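Paisan bench cell

Last edited June 7, 2024, by the Indthorpe Workshop Reference editors

Search this reference Go

The Paisan bench cell is a small robotic assembly station developed by members of the shared workshop at Indthorpe. It consists of a single jointed arm, a two-finger gripper, a work surface and a set of trays and fixtures that hold parts in known positions. The design is intended for home builders and is laid out first in simulation, where positions can be altered without cutting material.
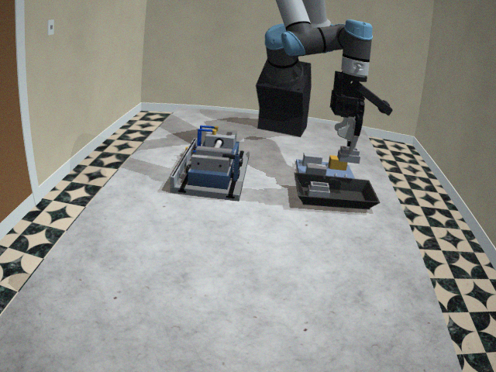
Work on the cell began in December as a successor to the Woltby feeder, a fixed machine able to handle only one shape of part. Members wished to retain the feeder's trays while gaining the freedom of an arm. The first layout was drawn up for a domestic room, and the published files retain that setting. Later revisions moved the fixtures closer together and reduced the distance travelled in each cycle.

Layout and operation

Parts are picked from a tray and carried to a fixture, where they are set down in a fixed order. The arm approaches each part from above. Trays may be placed at an angle to the work surface, provided that the angle is entered in the layout file before a run is started. The standard test consists of 500 simulated cycles, of which no more than 2 may end in a dropped or misplaced part.
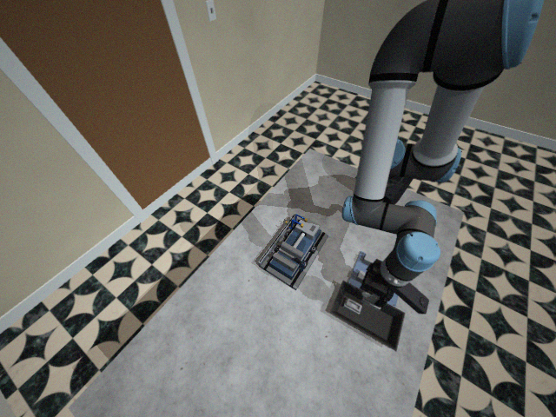 Clearance around the wrist is the principal limit on how closely the trays can be grouped. The current guidance recommends a gap of 80 mm between neighbouring items. Builders at Vasstead have used a smaller gap with shorter fingers, although this arrangement has not been adopted in the main design.

Documentation

The layout files are held by the Indthorpe workshop and are free to copy. The build guide is divided into 27 sheets and covers the work surface, trays, fixtures and wiring. Control software is documented separately.

Related articles
Woltby feeder
Vasstead short-finger gripper
Indthorpe shared workshop
Layout file format
Parts trays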